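Bancada de trabalho: superfície, bordas e passagem de cabos

Página de dicas da oficina. Texto revisto por Xóchitl Ventura a partir das notas de Gyula Barta.

Aplica-se a bancadas de eletrónica leve e pequena montagem: placas, servos, conectores, parafusos pequenos, peças impressas. Não serve para serralharia nem para trabalhos com calor.

Tampo

O tampo branco liso continua a ser a melhor escolha para peças pequenas. Um parafuso preto, uma apara de isolamento ou um pino dobrado veem-se logo. A desvantagem conhecida é o contrário: rebarbas de plástico claro e restos de fita branca desaparecem no fundo e só se encontram passando a mão ou inclinando um candeeiro até a luz ficar rasante.

Limpeza corrente: pano de microfibra ligeiramente húmido, sempre no mesmo sentido, do fundo para a frente. Os resíduos apanham-se na borda da frente com uma pá pequena. Não se sopra. O ar comprimido espalha as limalhas e mete-as dentro dos conectores abertos.

Manchas de marcador: álcool isopropílico num pano, nunca vertido diretamente. Testar primeiro num canto. Em tampos pintados, o álcool pode tirar o brilho. Acetona não se usa em nenhum tampo plástico ou lacado.

Marcas de cola quente: deixar arrefecer por completo e levantar com espátula de plástico. Se a cola resistir, uma gota de álcool na aresta costuma bastar. Lâminas metálicas riscam o branco e o risco escurece com o uso.

Borda de espuma

Uma borda saliente à volta da zona de trabalho impede que as peças redondas rolem para o chão e marca até onde se pode pousar material. Usa-se espuma de célula fechada em tira, com 8 mm de altura. Mais alta do que isso incomoda os pulsos.

Montagem:

Desengordurar a faixa de tampo onde vai colar e esperar que seque.
Marcar a lápis o retângulo completo antes de cortar a primeira tira.
Cortar os cantos a direito e encostar topo com topo. O corte em meia-esquadria fica mais bonito, mas abre com o tempo.
Colar sem esticar. Uma tira esticada encolhe depois e deixa folga nos cantos.
Pressionar com um rolo e não carregar a bancada durante a noite.

A espuma escura é preferível à clara. Não mostra a sujidade dos dedos e dá contraste com o tampo. Aspira-se com o bocal de escova, na potência mínima. Quando a aresta interior começa a esfarelar, troca-se o lado inteiro; os remendos curtos soltam-se em poucas semanas. A Ilona Tóth prefere deixar o lado da frente sem borda, para varrer melhor. É uma opção válida, desde que não se trabalhe com esferas ou anilhas nesse lado.

Cabos em cima da mesa

Os cabos USB finos são o ponto fraco da maior parte das bancadas. Regras em uso:

Cada cabo entra por um só lado, de preferência o oposto à mão dominante.
Entre a entrada e a placa, o cabo vai pousado no tampo, sem ficar suspenso. Um cabo no ar acaba por ser apanhado por uma manga.
A folga forma um laço largo. O laço apertado cria torção e empurra a ficha para fora do encaixe.
Nenhum cabo passa por baixo de um objeto que rode ou que se desloque.
A ficha tira-se pelo corpo, nunca pelo cabo.

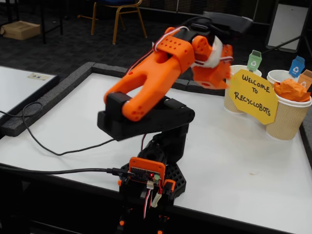 Para a folga, a medida prática é 200 mm além do percurso mais longo que o cabo tem de fazer. Abaixo disso a ficha trabalha em esforço. Muito acima, o excesso ocupa o tampo e convém recolhê-lo com fita de velcro, fora da zona de trabalho.

Os fios de servo, normalmente em três cores, agrupam-se por destino e não por comprimento. Prende-se o feixe com velcro estreito ou espiral plástica, deixando livres os últimos centímetros junto ao conector. A abraçadeira de nylon só se justifica em montagens definitivas. Apertada a mais, marca o isolamento, e a ponta cortada arranha.

A fita adesiva é uma solução provisória. Usa-se para segurar um fio enquanto se experimenta um percurso e retira-se no fim. Ao fim de alguns meses a cola migra e deixa uma película pegajosa que agarra pó. Remove-se com álcool e cotonete, com tudo desligado da corrente.

Placas e peças perfuradas

Antes de limpar perto de uma placa, desligar a alimentação e confirmar que os LED estão apagados. Um LED aceso indica tensão presente, mesmo sem nada em movimento. Se o cabo USB alimentar a placa, desligar só a fonte principal não chega.

As placas limpam-se com pincel antiestático macio, do centro para fora. Entre os pinos usa-se o mesmo pincel, de ponta. Panos não, porque as fibras ficam presas.

As peças com furos ou padrão em favo acumulam pó em cada abertura. Escova de dentes macia, a seco, depois aspirador com bocal fino a curta distância. As peças impressas soltas e sem eletrónica podem ser lavadas em água morna com uma gota de detergente. Água quente não: o PLA deforma com facilidade, sobretudo em paredes finas.

Etiquetas

Uma etiqueta pequena por cabo, em bandeira, junto à ficha. Papel térmico desbota; escrever a lápis ou com marcador permanente fino. O código da nossa bancada de ensaio, por exemplo, é 253 e está repetido em todos os cabos que lhe pertencem. Papéis soltos no tampo recolhem-se no fim do dia e vão para a caixa de etiquetas, mesmo que pareçam lixo.

Bancadas encostadas

Duas mesas lado a lado raramente ficam à mesma altura. Ajustar os pés com um nível apoiado sobre a junta e admitir até 2 mm de desnível. Cada mesa mantém a sua própria borda. A borda comum foi experimentada em June, no espaço de Chiba, e descolou assim que uma das mesas foi deslocada. O vão entre as duas aspira-se uma vez por mês. É o sítio onde aparecem os parafusos perdidos.

Rotina de fecho

Desligar a alimentação na régua.
Recolher ferramentas e restos de fio.
Enrolar os cabos que não ficam ligados.
Passar o pano, do fundo para a frente.
Verificar os cantos interiores da espuma com luz rasante.

Correções e dúvidas: Noémi Sipos, oficina Utik. Última revisão: 8/3/25.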